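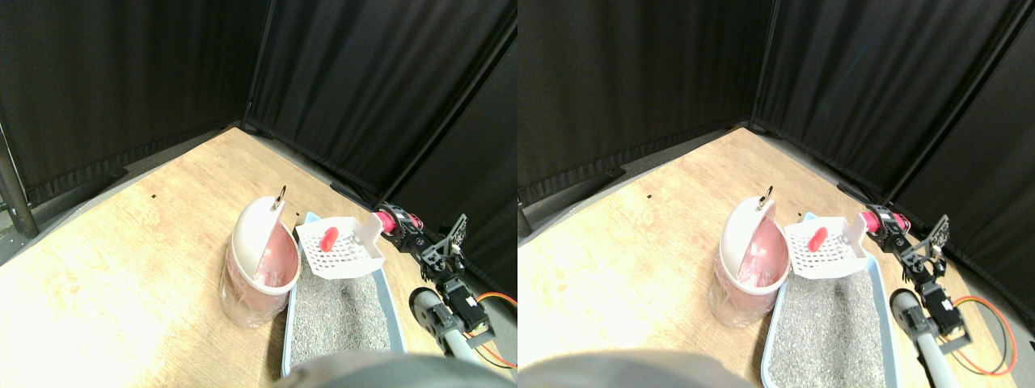
Última modificación del hilo: 12 de abril de 2024

Foro Bigotes y Compañía > Higiene y arenero > El rincón del arenero: cubo al lado, pala encima y a vivir

marusa_tres
Hola a todos! Abro hilo porque llevo meses dándole vueltas al rincón del arenero y por fin estoy contenta, y cuando una está contenta lo tiene que contar. Bandeja azul clarita, arena gris de la de granitos, la pala blanca de rejilla apoyada en la cabecera y, pegado a la bandeja, el cubo rosa y blanco con tapa basculante. Eso es todo el sistema! Antes tenía la basura en la cocina y cada mañana cruzaba el pasillo con la pala en alto como si llevara una vela en procesión (y siempre caía algo, siempre). Ahora es un giro de muñeca y adentro.

Lo que más me gusta del cubo es el cuerpo medio translúcido, y que arriba lleva una anillita de metal que queda monísima. La tapa es blanca por fuera y rosa por dentro, que ya sé que da igual, pero a mí me alegra la mañana.

¿Cómo lo tenéis vosotros? ¿Cubo al lado o lejos?

pelusa_gris
Qué bonito el conjunto!! Me encanta el rosa con el azul. Yo lo tengo lejos y es un rollo, así que me acabas de convencer. ¿La tapa cierra bien o se queda bailando?

marusa_tres
Si la empujas despacio se puede quedar inclinada. Le das un toquecito y baja. No es hermética, eso lo digo ya para que nadie se lleve un chasco.

Tobías_y_Nuez
Pues yo discrepo, con cariño. Una tapa basculante para esto no me convence nada. En verano, con dos gatos, a las pocas horas lo notas. Yo uso bolsita individual, nudo y al contenedor de la calle cuando bajo. Se acabó el problema.

abuela_gatuna
Tobías, hijo, es que tú vives en un bajo. Yo en un cuarto sin ascensor no bajo con una bolsita cada vez que Manchas va al baño.

Tobías_y_Nuez
Jajaja, ahí me has pillado.

Leen Khalaf
Buenas! Yo tengo tres gatos y tres bandejas, así que de recoger arena sé un rato. Lo del cubo al lado me parece una maravilla, lo hago igual desde noviembre y no vuelvo atrás. Truco que me funciona: bolsa pequeña por dentro, y en el fondo, debajo de la bolsa, un puñado de arena limpia. Cambio la bolsa cada noche, esté llena o no. Con eso el cubo basculante aguanta perfectamente, también en agosto.

Y una cosa sobre la pala: yo la dejaba apoyada encima de la bandeja, como marusa, y mi gata Sémola la tiraba dentro y la enterraba. Con un entusiasmo que ni te cuento. Ahora la tengo colgada de un gancho adhesivo en la pared.

pelusa_gris
Me muero con Sémola enterrando la pala!!

marusa_tres
Ay, lo del puñado de arena debajo de la bolsa me lo apunto para hoy mismo. La pala de momento la dejo donde está, que el mío es un señor muy serio y no toca nada.

rodri.felino
Pregunta de novato, que adoptamos hace nada: ¿la rejilla de la pala tiene que ser fina o ancha? Compré una de la marca Clorer con las ranuras muy estrechas y me paso la vida sacudiendo. Con arena como la de la foto, de grano gris con puntitos oscuros y claros, ¿cuál va mejor?

Leen Khalaf
Para grano normal, ranura media. Si es muy estrecha te retiene la arena limpia y la tiras, y es dinero. Si es muy ancha se te cuelan los trocitos pequeños. Mira también que tenga la pared de atrás levantada, se agradece muchísimo cuando recoges algo redondo y quiere salir rodando hacia tu mano.

rodri.felino
Mil gracias! La mía es casi plana. Ahora entiendo muchas cosas.

abuela_gatuna
Yo tengo una de metal, la Hedton, y es para toda la vida. Pesa lo suyo, eso sí. La de plástico se me partió por el mango a los 11 meses.

Tobías_y_Nuez
A mí el plástico me parece mejor. El metal raspa la bandeja y en los arañazos se agarra el olor. Prefiero cambiar de pala cada cierto tiempo que cambiar de bandeja.

abuela_gatuna
Si rascas con mala leche, claro que raspa. Hay que ir suave, por debajo, como quien saca una tortilla.

pelusa_gris
Yo voto plástico, pero lo de la tortilla me ha encantado y lo voy a practicar.

Samum
Entro tarde pero con ganas, que este tema me apasiona (mi pareja dice que tengo un problema). ¿Qué altura de arena ponéis? Yo echaba poquísima y se pegaba todo al fondo. Subí a un par de dedos largos, casi tres, y fue otra vida. Recojo en bloque, entero, precioso.

marusa_tres
Tres dedos yo también! Y relleno un poquito cada dos días en vez de esperar a que baje.

Leen Khalaf
Igual por aquí. Vacío completo, jabón neutro, agua caliente y a secar al aire en la terraza. Nada de lejía si el gato es delicado, que a la mediana mía le cambié el olor una vez y estuvo dos días mirándome ofendidísima desde el bidé.

rodri.felino
¿Y el suelo alrededor? Tenemos tarima clarita y aparece arena hasta en la cama.

Samum
Alfombrilla de doble capa, de las que se abren como un sobre. Yo corté la mía a 60 de ancho y queda perfecta debajo de la bandeja, sobresaliendo por el lado por donde sale el gato. La vacías otra vez dentro y listo. Es satisfactorio a un nivel que no puedo explicar.

Tobías_y_Nuez
En eso sí estamos de acuerdo todos, creo. Lo de reutilizar la arena de la alfombrilla yo no lo hago, pero la alfombrilla es imprescindible.

Samum
¿Cómo que no la reutilizas? Si está limpia!

Tobías_y_Nuez
Ha pasado por las patas y por el suelo. A la basura.

Samum
Por las patas ya pasa dentro de la bandeja, Tobías, que es SU arena.

abuela_gatuna
Haya paz. Que cada uno haga con su arena lo que quiera.

marusa_tres
Jajaja, qué bien me lo estoy pasando con este hilo. Actualizo: probado el truco de Leen con la arena en el fondo del cubo, llevo cuatro días y se nota muchísimo. Tobías, ven a oler cuando quieras, estás invitado!

Tobías_y_Nuez
Acepto la invitación, pero en enero.

pelusa_gris
Cubo comprado!! No lo había en rosa y me lo he llevado en verde. Esta tarde muevo todo el rincón y os cuento qué opina la jefa.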